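Ticket: Right arm pauses before every pick, open day setup
Opened by: Oranuch Khamphan
Site: Boonchu demo floor
Software: Doltik scheduler, Orkura grip package
Priority: High (was Low until visitors started asking)
Status: Closed, with grumbling

We had the Gollenach people in for the open day on September 29, 2025. The demo is simple: the right arm takes things off a table and puts them in a basket. It did that all through July without complaint. With guests watching, it moved over the table and then stopped to think for roughly 10 seconds before each pick. One visitor asked if it was waiting for a tip.

Table layout was the usual one, basket in the middle, stapler to one side, green cup to the other.

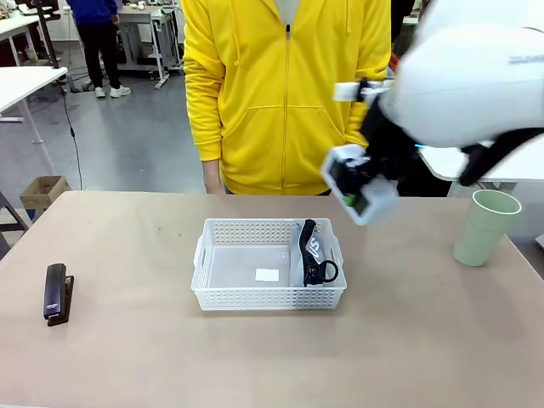
No fault code, no warning, nothing red on the console. The Doltik log just says "awaiting plan" and then, much later, "plan accepted." Very informative.

What I tried between groups:

Restarted the scheduler. Same pause.
Swapped the network cable. Same pause, new cable.
Lowered the approach speed to 40 percent. Same pause, followed by a slower arm. I put it back.
Turned off the visitor display that mirrors the wrist camera. Pause dropped to 2 seconds.

So the display was the problem, or part of it. Of course the display is also the thing the guests like most, so I was told to turn it back on.

Reply from support, same afternoon: please check whether the mirror is set to full resolution. It was. Someone picked that for the open day so it would look nice – the planner and the big screen were both pulling from the same stream, and the planner was losing. I set the mirror to half and ran the SNOOZE.LIGHT box for the next group.

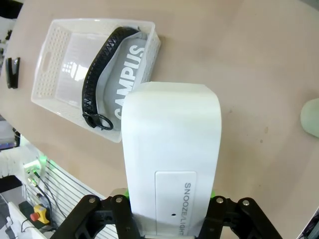
Wrist camera, right arm, mirror at half resolution. Box held in the gripper.

Ran 7 more picks with the display on and the pause stayed under 2 seconds. Two requests before I close this: put a warning next to the resolution setting, and give "awaiting plan" a reason code. I'm leaving the mirror at half on our side. The person who likes it sharp can stand closer to the screen.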